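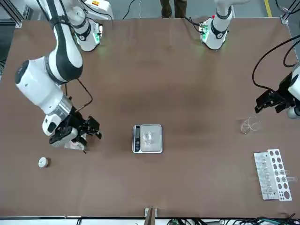
If the person I'm interviewing remembers something wrong, Raghda Sabbagh wrote at the bottom of her homework, do I correct them right then, or do I let it go and fix it in the transcript?

Neither one, Raghda, and I'm going to spend a good part of tonight on why, so thank you for giving me a way in.

Recording Family and Neighborhood Memories
Notes for Session 7: Memory, mistakes, and what to do with the tape afterward

First, the short answer. Let the person finish. Write the doubtful point on your pad, keep your face friendly, and come back to it later with a question that leaves room. Then leave the transcript alone. A transcript is a record of what was said, and if your uncle said the mill closed the winter he got married, then that's what the transcript says, even if you have a newspaper clipping in your desk drawer that puts it two years later. The clipping goes in a note. We'll get to notes.

Why people get things wrong

Most of us carry dates around by tying them to something else: a wedding, a new baby, a car that finally died in somebody's driveway. When one of those ties slips, everything hanging on it slips too. I interviewed my own aunt for this course the first year I taught it, and she had the Plarik cannery closing while my cousin was in diapers. My cousin was in third grade. But when I went back and listened, what she was telling me was that it had closed when the house was full and money was short and she was tired, and she had put the baby in because the baby was what tired meant to her. I would have lost all of that if I'd jumped in with the year.

Some other things that happen, and that you'll hear in your own recordings if you listen for them:

Telescoping. Events get pulled closer to the present, or pushed back. Very common with anything that lasted a long time, like a strike or a sickness.

Borrowed memories. A person tells you a story in the first person that you know belongs to their brother. They aren't lying to you. In a family that tells its stories out loud, they go around the table so many times that everybody ends up having been there.

Polished stories. You can tell these by the rhythm. The words come out smooth, there's a pause where the laugh goes. Enjoy it, let them have the laugh, and then ask something they haven't been asked before. What was on the stove? Who else was in the house? How did you get home? Very often the next thing out of their mouth is slower and rougher, and that's usually the part I end up playing for people.

Silence. Please, please don't fill it. I know how it feels. Look at your pad, take a sip of water, count in your head if you have to. I lost what I'm sure was a wonderful answer from a retired bus driver in Segers by helpfully asking him about the weather.

Going back to a doubtful point

Wording matters a great deal here. Compare these two:

Wasn't that really after the flood?

Help me put that together with the flood. Was the bakery open yet when the water came up?

The first one is a correction with a question mark stuck on the end, and people can feel it. They'll either dig in or (much worse, for our purposes) they'll start agreeing with you, and from then on you're interviewing yourself. The second one hands them another peg to hang things on, and lets them move the date on their own if they want to. If they don't want to, leave it be. You've asked once, and once is plenty.

Photographs, old pay stubs, church bulletins and maps are all very good for this. Bring them in at the halfway point or later. If you bring them out at the start, you'll get a nice hour about the photographs and very little else.

The transcript

Fahad Zaidi asked on Wednesday how long transcribing takes, and I may have laughed, for which I apologize. It takes a while. Do it in small bites, 20 minutes of listening at a sitting, and stop when you catch yourself typing what you expected to hear.

Keep the person's own grammar. Keep "them days" and "I seen him." You may leave out most of the ums, though I'd keep one where it clearly means something, such as before a name they didn't want to say. Don't spell out an accent. It looks like mockery on the page even when it was done with love, and grandchildren will be reading this.

Where you can't make out a word, put a question mark in brackets and the time on the recording, and move on. Somebody else will hear it right away. In our class transcripts from last fall there was a word that went around as "Turkey sir" for nearly a month before a student's mother listened to it and said, well, that's Turkaser, that's the old settlement out past the quarry, we used to pick plums there.

Notes

Anything you know, or think you know, that the speaker didn't say goes in a note at the end, with where you got it. Keep the tone plain. "The town directory lists the bakery at Vornura Street until the following spring" is a good note. "Mrs. K. is mistaken" is a bad one, and besides, directories have mistakes in them too. If you have two sources and they disagree, give both and go have your supper.

Giving it back

Before the recording goes anywhere outside your own house, the person gets to hear it or read it. They can ask you to close a section, and if they do, you close it. This is in the release form we filled out in the second session, but I find people agree to things on a form and then feel differently when they see their own words about their own sister typed up in black and white. Sit with them while they read, if you can. Bring the recorder along, too — I've never once given back a transcript without getting another story, and half the time it's better than what was in there.

For next time

Pick one doubtful point in your own interview and write the question you would go back with. Say it out loud to somebody before you bring it in.

Transcribe your next stretch of tape and write one note, in 200 words or fewer, including where your information came from.

Read the second packet, the one with the green cover sheet. Skip the appendix, which was copied crooked and is missing its left margin. I'll have clean ones at the door.

Raghda, I'd love it if you would bring the clip you were asking about, as long as your speaker is comfortable with the class hearing it. If she'd like it kept at home, the typed page will do fine, and so will just telling us about it.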